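Forums New Posts Members Search Log in

TV Talk > Dramas > Remakes & Casting

Potside remake: is anyone buying this?

hallway_ghost
So Clerkerero is remaking Potside with 5 episodes where the original had 35. I loved that show and I don't see how you get the bakery plot, the lawsuit and the brother into 5 hours. The press release says "tighter." Sure.

mugo_k
35 was too many. Half of the middle stretch is people looking out of windows. Cut that and you have a decent short series.

hallway_ghost
The windows were the good part, Kimutai.

reelbad78
My problem is the lead. Drahomíra Kubíček was great in Bastley, but that was a comedy. Has she ever carried a serious role? The trailer is 97 seconds long and she talks in maybe two shots. Makes me wonder what they're hiding.

mugo_k
She did the hospital one before Bastley. It wasn't a comedy and she was fine in it.

reelbad78
"Fine" is doing a lot of work there.

tansy.w
I'll watch the first episode in June and decide then. I don't trust the writer, he did Mohamedi and that ending was a mess. The cardigans had better survive the remake, at least. Mine's out for the rewatch, cream knit with the braided trim.
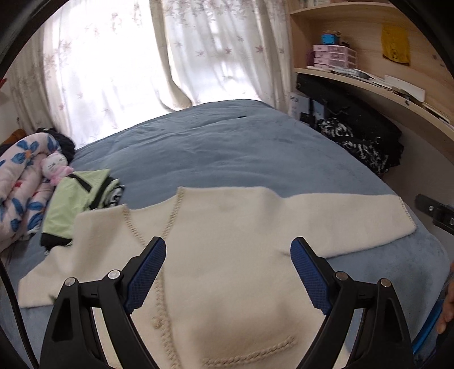

Re: Potside remake: is anyone buying this?

hallway_ghost
Mohamedi's ending was the network's fault, they changed it after the test screening.

tansy.w
Where did you read that? I've only ever seen fans say it.

hallway_ghost
Some interview. I'll look for it.

mugo_k
You said that last time too.

Tags: remakes, casting news, Potside, short series
Last updated: 9:35 pm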